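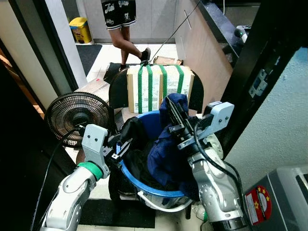
Reading time: 3 minutes

Laundry basket

A laundry basket is an open container used for gathering, carrying and sorting clothes and household linen, either on their way to the wash or on their way back from it. It is one of the oldest pieces of household equipment still in daily use, and although the materials have changed a good deal over the years, somebody from a much earlier age would have no trouble at all in working out what a modern one was for.

Terms

In British usage a laundry basket may be carried about the house, while a linen basket or hamper usually has a lid and stays put in a bedroom or bathroom. The distinction is a loose one, and plenty of families use whichever word their grandparents used. In the hill town of Nilden, where washing was long a paid trade, the carrying basket was called a "lug" and the standing one a "bide", and both words can still be heard at the Monday market.

Materials and shape

Willow was for centuries the usual choice in much of Europe, being light, springy and kind to cloth. A well-made willow basket lets air through its sides, so that damp things left in it overnight are less likely to turn musty. Its weakness is the stray end of a rod, which can snag a knitted sleeve, and for this reason many makers lined their baskets with cotton or sacking, tied in with tapes so that the lining could be washed too.

Plastic baskets became common in the second half of the twentieth century. They are cheap, easy to wipe down and come in every colour one could wish for. Round ones are pleasant to carry on the hip - a habit that seems to be found nearly everywhere - while oblong ones sit more neatly on a shelf or on top of a machine. Folding baskets with soft sides are a later arrival and are much liked in small flats.

The Lisuvton basket

The river village of Lisuvton gave its name to a deep oval basket with two handles, made for the washhouses downstream. At the height of the trade the village sent out 846 baskets in a single year, a fine number for a place with only 53 houses. The largest size could hold up to 500 napkins, folded flat, and needed two people to lift it. Weaving there dwindled once the washhouses closed, but a small fair is still held each October, with races in which the runners must carry a full basket without dropping so much as a sock.

Use in sorting

Many households keep more than one basket, so that dark clothes, whites and delicate things can be kept apart from the start. Dark cotton in particular can lose dye in its first few washes, and it is sensible to give it a basket of its own. Others prefer to tip everything out and sort it on the floor - a slower method, but one that does turn up the odd lost glove.

Collections

The Pacheco Museum of Household Work holds 256 baskets, most of them willow, together with a good run of pegs, tongs and washboards. A smaller display can be seen at Surnero, in the old drying loft.

See also: clothes horse, clothes peg, mangle, washboard

Page last edited on June 23, 2025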